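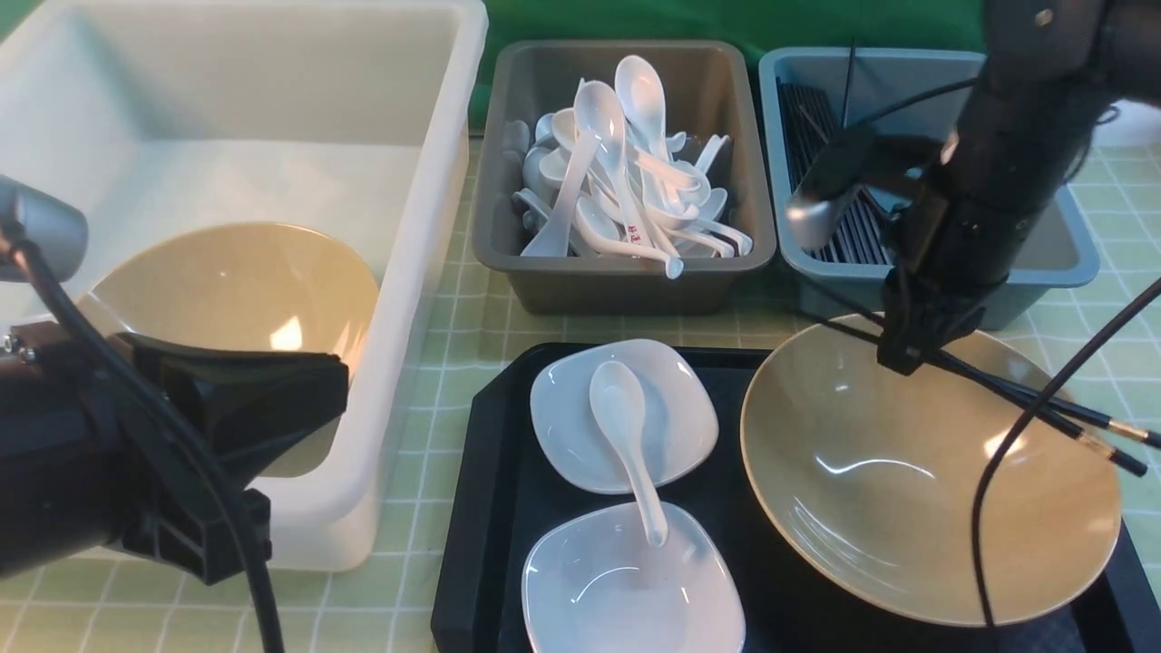 Speaker notes: Tape transfer and level matching for a soul and R&B reissue
Nenddale Audio Day, Sun 13 December, afternoon session
Slot is 45 minutes including questions. Playback from the house laptop, stereo, no sub.

Slide 1. Title
Leave up while people sit down. Check that left is left. Play the first eight bars of the organ instrumental at talking level and ask the back row if they can hear the tambourine.

Slide 2. What the job was
Gandier Records asked for a reissue of the Boutros Sound catalog. Boutros was a one-room studio and label. It cut singles, mostly vocal groups with a house rhythm section, and a few organ instrumentals. It closed with no proper archive. What came to us was quarter-inch mono and two-track masters, a smaller number of half-inch four-track reels, and test pressings for titles where the tape is gone.
The tape log runs to 3,657 lines. A line is one take, one false start or one piece of studio talk. It is not a count of songs. Say this clearly, as the program blurb makes it sound like songs.

Slide 3. Condition of the reels
Most of the acetate stock played without treatment. Some edge curl, worse at the tails. Splices had dried out on nearly 300 reels and were remade before any playback at speed.
The later polyester stock was back-coated and sticky. Baked at low heat, rested, then transferred within the week. Do not get drawn into oven brands. Point to the handout.
One reel had been spooled oxide out. Mention only if asked.

Slide 4. Playback chain
Machine was a rebuilt two-track deck with separate mono and stereo head blocks. Repro electronics go straight to the converter, with no console in the path. Captured at 96 kHz, 24 bit.
Azimuth was set by ear and by phase meter on each reel, and again after each splice where the stock changed. On full-track mono we played with the stereo head, summed to mono and adjusted for the brightest sum. Then we went back to the full-track head for the take.
PLAY: example 1, azimuth off, then on. Same eight bars. Hi-hat and the "s" in the vocal are what to listen for. Play it twice.

Slide 5. No tones
Only a few reels carried alignment tones. For the rest there was no reference for level or EQ. We used the standard curve for the speed and compared against a clean original pressing where one could be borrowed.
The pressing is a guide to balance only. The cutting engineer rolled off the bottom and took down the sibilance, and you do not want to copy that onto a file. What it does tell you is how loud the bass was meant to sit against the kick.
If somebody asks about tape EQ curves before the standard settled: two reels looked wrong under the usual curve, both recorded elsewhere and sent in. Corrected with a shelf, noted in the log.

Slide 6. Speed and pitch
The Boutros deck ran fast when cold. Morning takes are flat on playback, evening takes are close to true. The studio piano is not a safe reference since it was tuned rarely. We used mains hum where it was high enough to read, and the electric organ where it was not. A tonewheel organ is locked to line frequency, so it gives you a pitch you can trust to within a few cents.
PLAY: example 2, ballad before and after correction. The difference is under a quarter tone. The vocal vibrato slows down when it is wrong and sounds normal when it is right.
Resample once, at the end of the chain. We did it in the middle on the first batch and had to redo the batch.

Slide 7. Four-track sessions
Usual layout was drums and bass on 1, guitar and keys on 2, horns on 3, vocals on 4. Echo was printed with the vocal. There is no dry vocal on any reel.
Gandier wanted new stereo mixes of these. We supplied them as bonus tracks and kept the original mono as the main program. Rhythm section up the middle, horns a little left, guitar and keys a little right. Wide panning was tried in November and dropped. The drum leakage in the horn mic pulls the snare to one side as soon as the horns go out past halfway.
PLAY: example 3, mono then stereo, matched in level. Skip if past the half hour.

Slide 8. Noise
Broadband noise reduction was not used on anything with a live room. Hiss was left alone. Clicks from bad punch-ins were drawn out by hand. Hum notched only in gaps and fades.
On the disc-sourced titles we used light declicking in two passes with small settings. One heavy pass softened the attack on the rim shots.

Slide 9. Level across the set
The program moves from full-track tape to disc dub to four-track mix, sometimes in three consecutive songs. Meters were little use. Vocal level was matched by ear on a single small speaker, at low volume, then the running order was played through on the mains.
Peak limiting no more than 2 dB on any track. The ballads sit lower than the dance sides. Gandier asked for one revision on this and the dance sides came down by half a dB.

Slide 10. Documentation
Each file carries the reel number, stock, speed, head used, any correction made and the box notes as written, spelling errors included. Session musicians were not listed on the boxes. Credits in the booklet come from union contracts where those survive, otherwise left blank.
Flat transfers are kept apart from corrected files on a separate drive at Dranel, with a second copy off site. Nothing gets written back to the flat folder.

Slide 11. Last playback
PLAY: example 4, complete take with count-in and talkback, 2:40. Let it run out to the end of the tape noise. House lights stay down.

Slide 12. Questions
Allow 15 minutes. Repeat each question into the mic for the recording.
Likely ones: why not half-speed transfer (heads and EQ not suited to it); vinyl edition (cut from the same files, separate EQ for the lacquer, no limiting); whether the four-tracks will be licensed for sampling (refer to Gandier).
Handout has the reel condition table, baking times and the log template. Spare copies go on the table by the door.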